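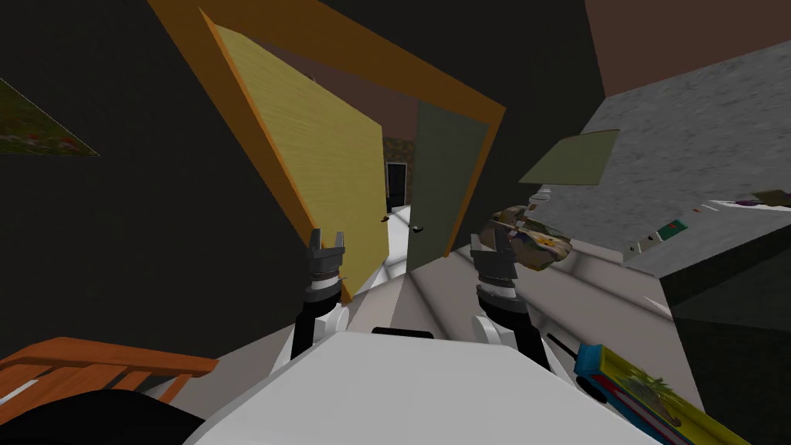 Can a robot clear a kitchen counter yet, or is it all simulation?

Posted by Kristof Hoekstra

I run a small guesthouse, 11 rooms, with a shared kitchen. Guests leave things on the counter all day: cards, toys, bags, packaging. I spend 25 minutes every evening putting it all back where it belongs. The render is the sort of job I mean, a two-armed machine and small stuff along a counter, with doors to get through after that. A sales rep from Todau told me a machine like this could be doing the work by December. Is that realistic? I don't need it to be fast. I need it not to break things, and I don't want to stand next to it.

Muthu Alva

Not by December, in my opinion. I test arms for a shop-floor supplier, so take this as one person's view.

Picking up one soft item is mostly fine now. A two-finger gripper will hold a bag or a stuffed toy well enough because it gives when you squeeze it. Flat things are harder. A card lying on a counter has no edge to grab, and most grippers push it along until it falls off. Long boxes are awkward too, as they swing if you grab one end.

Doors are the other problem. A round knob takes grip and twist together, and then the base has to back up while the arm keeps hold. We tried this on a Stasiv unit in our shop. Out of 100 tries on the same door it got 96, and that sounds good until you think about what the other four do to your door frame. On a door it had not seen before it was much worse.

Ask the rep for three things: an uncut video in a real kitchen, the number of times a person had to step in, and who pays for breakage. If all they have is simulation, that is useful for training but it tells you little about your own counter. Light, spills and sticky surfaces are usually left out.

If you want something that helps this year, put a bin at the end of the counter and leave the doors open – it's cheaper.

fuston_fan

we had a Wudetti on trial at work, it moved boxes ok but only the same size box. wouldn't let it near plates

Kristof Hoekstra

Thanks both. I asked about the video and he said he would get back to me. The bin I can do tonight. Does anyone know if lever handles are easier for these than knobs? I have to replace two of them anyway.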